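Two evenings with the Drivov demo and I can't stop thinking about the grappling hook

I only meant to have a quick go before tea. The demo for Drivov went up in June and I'd been half avoiding it, mostly because I've been let down by so many "spiritual successors" to the scrappy 3D platformers I grew up on. Anyway, I looked up and it was gone midnight, and I'd played the same marsh level 15 times trying to shave a few seconds off my route.

So what is it? You play a postal courier called Cozma (small, grumpy, enormous scarf) who delivers letters across a flooded valley, and nearly everything you do is built on one tool, a grappling hook with a bit of stretch in it. You throw it, it bites, and then you decide how long to hang on. Let go early and you skim low over the water. Hang on a beat longer and you go flying up over the rooftops with your post bag flapping behind you. It feels brilliant. I'd happily have paid for a game where that was the only thing you could do!

The level I keep going back to is Brurnitz Marsh. There's a broken aqueduct running down the middle, and the obvious route is along the top of it, hopping the gaps. Fine, lovely, very scenic. But if you drop off the second arch you can hook the underside and swing the entire length of the thing without touching the ground, picking up letters as you go. I found that by falling off, then spent an hour learning to do it on purpose. My best run had all 100 letters and I made a noise that frightened the cat.

Killian Bodin, who I've been swapping times with since our old racing game days, is miles faster than me and goes about it completely differently. He barely uses the long swings at all. He does these tiny hops, hook, release, hook, release, and it looks like a stone skipping over a pond. I tried to copy him and went straight into the reeds every single time. I do love that there's room for both, though.

A few things I'm less sure about. The camera gets very confused indoors, and the windmill section is nearly all indoors, so I spent a lot of it looking at the back of a beam. The stamina meter feels a bit stingy as well. You can upgrade it for 300 stamps, but stamps are slow to come by in the demo and I'd have liked to try the bigger version before deciding whether I like it. And please, please let us skip the frog's speech. It was funny the first time.

The music deserves a paragraph to itself. It's by Iulian Ursu and it's all accordion and wobbly old synths, and it thins out to a single line when you're in the air, then everything comes piling back in when you land. Do it quickly enough and you're sort of playing along with it. I've had the marsh tune in my head for days, including all through the queue for my coffee this morning.
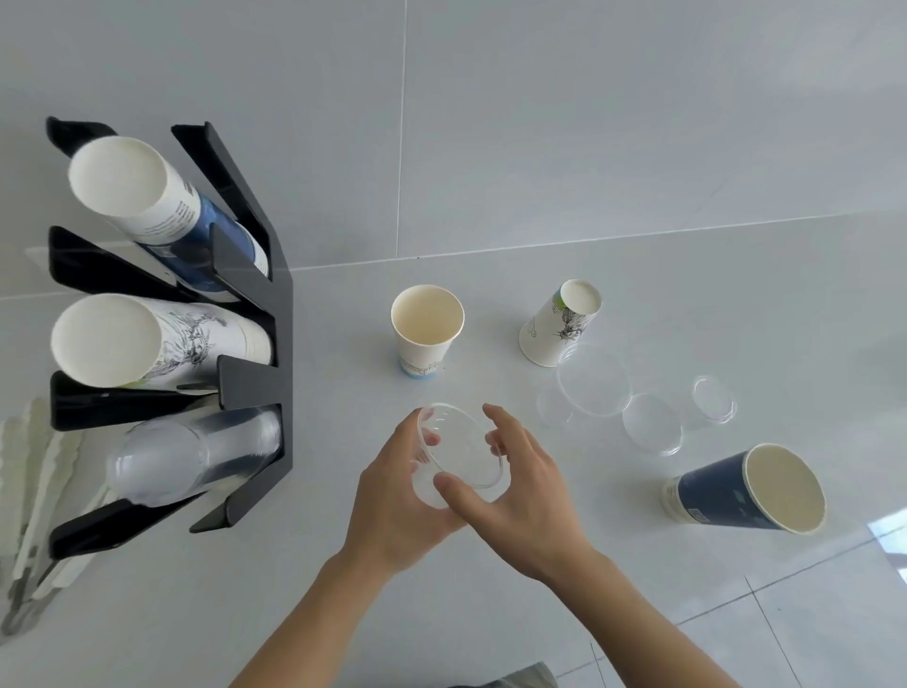
Cups in the rack, lid in hand, marsh tune still going.

Back to the game! There's a second area tucked away in the demo that I very nearly missed. Deliver everything in the marsh, go back to the jetty, and instead of talking to the ferryman hook the lantern above his boat. It swings open a gate to a little slice of Zunditz, the mountain town, and it's got snow and chimneys and a slide that goes on forever. There's hardly anything to do up there yet, just 2 parcels and a locked post office, but the hook behaves differently on ice (it slips a bit before it catches) and I can already tell I'm going to be terrible at it.

I'm going back in tonight to have another crack at Killian's time. If you've found a way into that post office, leave me a comment — I've tried the chimney, the back window and shouting.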